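Home Boards Kitchen & Food Ask Log in

Prosow Household Help > Kitchen & Food > Lunches and packing

How do I pack a soft lunch bag so the banana survives?

posted by tuesdaysoup, 26 September 2021

I started back at the office this month after a long spell of eating lunch four steps from my desk, and I have forgotten how to carry food. I have a navy insulated lunch bag, the upright kind with gray trim and a zipper that runs down the front instead of across the top. I bought it at Soler because it was on the shelf by the register and I am weak.

Lunch is not complicated. It's a banana and a roll from the bakery counter, one of those oval ones with a dusting on top and a slit across it. Sometimes there's a yogurt or a tub of whatever we had last night. By noon the banana has a bruise the length of my thumb and the roll has been pressed into the shape of the banana. I find this impressive but I don't want to eat it. 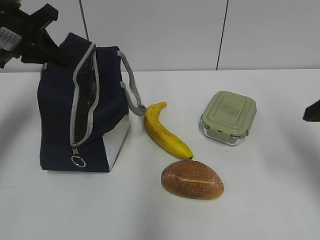

The bag, the banana and the roll.

Things I have tried so far: banana on the bottom (bruised), banana on top (bruised, and the stem got into the zipper), banana in my coat pocket (let's not). I also tried putting the roll in a plastic sandwich bag, which saved it from the yogurt lid but made the crust go soft and a little sweaty.

The bag rides in a backpack with a laptop for 3 miles on a bus that takes corners as if it has a grudge. It never stays upright. The other problem is that the zipper only comes partway down before I lose patience, so everything has to be posted in through a gap like mail. Is there an order to this that I'm missing? Or do I need a hard box and a new personality?

Replies, oldest first

crumbtray

Just eat the banana on the bus.

marrowfat_pete

I packed lunches for a household of school kids for years, then for myself, and I have carried one of these front-zip bags long enough for the lining to crack. You don't need a box, though I'll get to boxes.

First, open the zipper the whole way. I know. But a front-zip bag is meant to open like a cupboard, and if you feed things in through the top half they land wherever they like and you can't see what is sitting on what. Lay the bag on its back on the counter, unzip it to the bottom and load it flat. Then zip it up and stand it on its base.

Order, from the bottom: ice pack if you use one, then the heavy tub, lid up. A folded dish towel goes on top of that. Any old one, but a thick one is better. Then the roll, flat side down. The banana goes last, standing up along the side of the bag with the curve following the wall and the stem at the top. Tuck the loose end of the towel between it and everything else. What bruises a banana is having something hard to knock against for the whole ride, and in your case I suspect that's the tub.

Keep it off the ice pack too. The peel goes brown and gloomy in the cold even when the inside is fine, and then you won't want it.

For the roll, use paper. A bakery bag with the top folded over twice is about as good as it gets. Plastic holds the damp in and that's your sweaty crust. If it's a sugary kind of topping it will stick to the plastic as well and you'll be eating it off the bag with a finger at your desk, in front of people. Fill the roll at work if you can stand to. And never pack it warm.

Buy your bananas a bit greener on bus weeks. One that's already freckled is lovely to eat and hopeless to transport. I eat the freckled ones at breakfast and send the firm ones out to work.

Last, the backpack. The laptop goes against your back and the lunch goes in front of it, standing up, with a sweater stuffed beside it so it can't tip. If there's no room for the sweater, carry the lunch bag by its strap. It's a perfectly good strap, and you'll look like a third grader, but your roll will be round.

Boxes: there is a banana-shaped plastic case, and I own one. It fits a banana of exactly one curvature. I have met that banana twice since last December.

lidless

Agree with most of that but I don't bother with the towel. I put the roll in a round Tatumeck tub, the shallow one, with a paper napkin under it, and then the banana can lie on the lid with a second napkin wrapped round it. It does take up most of the bag. Also leave the lid open a crack or the crust softens the same as in plastic.

If the zipper is stiff, run a pencil up and down the teeth a few times. Mine was awful around the bottom corner and that fixed it for a while.

Wipe the lining out in the evening and leave the bag open overnight. I skipped this over one long weekend with a yogurt in there and I'd rather not discuss it.

tuesdaysoup

Thank you both. Will try the towel tomorrow and report back. crumbtray, I get on at ten to seven, I am not ready for fruit.

crumbtray

Suit yourself

Contact Prosow | House rules | © Prosow Household Help | Back to top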